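Okay, a small thread about moving from an apartment in Balport to a rental house in Warkside, and what it did to my bread. Yes, this is a bread thread. Mute me now if you need to. 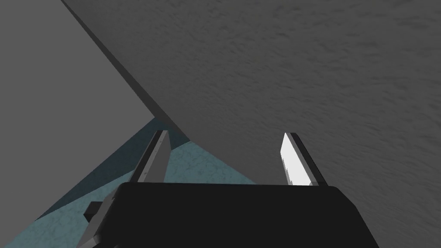

So my starter is four years old and it lived its whole life on top of the same fridge. Happy little guy. Doubled every morning before I'd finished my coffee. I got cocky about it.

Then we moved in September and it just sulked. Flat. Smelled like nail polish remover. I fed it twice a day for 5 days and got maybe three sad bubbles.

First thing I blamed was the flour. I'd run out of the Catacutan whole wheat I always buy and grabbed whatever the corner store had. Switched back, waited, nothing much.

Then I blamed the water, because everyone online blames the water. Bought a jug of the bottled stuff like a fancy person. Still flat. I drank the rest of the jug.

You know what it was? The kitchen. Our old place was a sauna and this one is freezing until noon. I stuck the jar in the oven with only the light on and by dinner it was pushing the lid up!! I yelled. The dog left the room.

(Put a note on the oven door if you try this. I came very close to preheating with the jar in there – tape over the dial is even better.)

Current routine for anyone who asked: 500 grams of flour, a big scoop of starter, salt, water until it feels right. Mix at night, shape in the morning, bake in my beat-up Adau pot with the lid on for the first half.

Last loaf had a real ear on it and I ate 2 slices standing at the counter before it cooled. I know you're supposed to wait. I have never once waited.

Next up is rye, which scares me a little – if you've got a recipe that isn't a brick, please send it over.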